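Bastidor arriostrado

Un bastidor arriostrado es una estructura de perfiles, normalmente metálicos, en la que los montantes y las vigas se completan con piezas inclinadas o cruzadas llamadas riostras. Se emplea en bancos de trabajo, soportes de equipos, plataformas, estanterías de carga y otros elementos de taller. En algunos catálogos figura como bastidor en celosía, aunque este nombre suele reservarse para piezas con una trama más cerrada.

Composición

Las partes habituales son los montantes, que transmiten la carga al suelo; las vigas o largueros, que unen los montantes en sentido horizontal; y las riostras. Un rectángulo de cuatro barras articuladas puede deformarse hasta convertirse en un romboide. Al añadir una diagonal queda dividido en dos triángulos y mantiene su forma mientras las barras y las uniones resistan.

Cuando se colocan dos diagonales en el mismo vano se habla de arriostramiento en cruz o cruz de San Andrés. En este caso las riostras pueden ser delgadas, pues una de ellas trabaja a tracción sea cual sea el sentido del empuje. Otras disposiciones son la diagonal simple, la V invertida y la K.
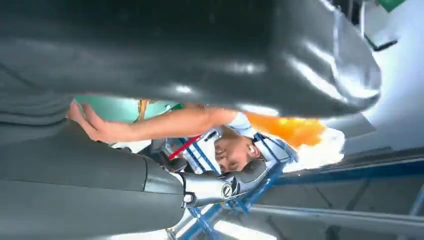 Estructura metálica azul con travesaños cruzados. A la derecha, una larga viga horizontal del mismo color.

Materiales y acabado

El material más común es el acero al carbono, en tubo cuadrado, tubo rectangular o ángulo. El aluminio extruido se usa en montajes ligeros o que deben modificarse a menudo. Las uniones pueden ir soldadas o atornilladas; en las segundas, la rigidez depende también del apriete y del ajuste de los taladros.

Los bastidores de acero suelen pintarse con esmalte o con pintura en polvo. El azul, el gris y el naranja son colores frecuentes en el mobiliario industrial, sin que el color indique por sí mismo la capacidad de carga.

Medidas

No existe una medida única. La serie Strachan, fabricada por Keler en Uvstead, comprendía módulos de 1000 y 2000 mm de longitud, con una altura de 880 mm. El catálogo recogía 148 referencias, contando placas, pies regulables y tornillería. Kenneth Mackay, autor de un manual de montaje para la serie, recomendaba presentar todas las riostras antes del apriete definitivo y comprobar después las dos diagonales de cada vano, que deben medir lo mismo.

Véase también

Celosía (estructura)
Cruz de San Andrés
Larguero
Pórtico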